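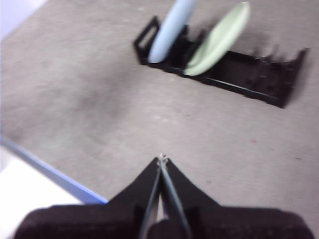
I have washed dishes by hand for most of my adult life and I only bought a proper dish rack in August. Before that it was a tea towel folded in half next to the sink, and before that (the Borlow apartment, for anyone who has been reading this blog that long) it was whatever space was left on top of the microwave. So please allow me a whole post about a dish rack, because I am very into it!

It's black plastic, nothing fancy, with slots for plates and a bunch of tall prongs, and a sort of open loop at the end that works like a handle. I looked at the stainless ones for weeks. They're gorgeous. They also cost three times as much, and my sister-in-law's went rusty at the corners before she'd owned it a year, so I went with plastic and put the difference toward plates.

Oh yes, the plates! One is light blue and the other is a pale green that Lucinda calls celery and I call mint, and we've had this conversation more than once. Lucinda Baptiste lives downstairs and we did the Morrison Street sale together on a Thursday, which is the day to go, by the way, because everything is still unpacked and the people running it are still in a good mood. She found a lamp. I came home with plates and a gravy boat I've used zero times.

My old plates were white and heavy and I'd had them since college. They were fine. But I eat at the same little table every night, and a blue plate under scrambled eggs is just a nicer thing to look at. Toast looks good on the green one. Spaghetti looks good on neither, and I've made my peace with that.

Anyway, back to drying. A few things I've worked out, in case you're also new to this:

Plates go in first, at the loop end, and I leave a gap between them. I used to cram everything in tight and then wonder why the backs were still damp at bedtime. Now I skip a few slots and they're dry by the time I've finished my tea. Bowls are the problem. Mine are deep, and they don't really want to stand up in a slot, so I lean them against the tall prongs facing down and hope. Mugs go wherever. Pans don't go in at all, I dry those with a towel and put them straight back on the stove, because one skillet takes up the entire rack and then you've got no rack.

Knives lie flat on a towel off to the side. I know some people stand them up in a cup with the points in the air, and I can't be in the same room with it.

The other thing is rinsing hotter than you think you need to. My mom always said so and I ignored her for years. Hot water runs off and dries quicker and you don't get the little spots on the glasses. I wear the yellow gloves for this and I look like I'm about to deliver a calf.

Cleaning the rack itself has been the surprise chore. Gunk collects down in the slots, sort of a gray film, and it happens faster than you'd expect. I give it a go with an old toothbrush every other weekend and a splash of vinegar. It takes me about one side of a record. If you let it go for a month (I did, in the beginning) it takes a lot longer than that and you'll say some words.

I do still own the tea towel. It's from Brorham, it has a map of the harbor and the date 1732 on it, and it's gone so soft that it barely soaks up anything. I can't throw it out. It hangs on the oven door now and its only job is to be pretty.

A couple of you asked after the last post whether I'm getting a dishwasher when the kitchen gets redone. I don't think so! There are 4 cabinets in that kitchen and I'm not giving one up. Also I kind of like the washing. I put the radio on, I look out at the neighbor's fig tree, and that's when I do most of my thinking, such as it is. Half of this post got written in my head over a lasagna dish.

Next week I want to talk about the pantry shelf, which collapsed. Only a little. The lentils are okay, and if anyone has a good way to get molasses out of a wooden floor, please leave it in the comments, I've tried baking soda already and it just made a paste.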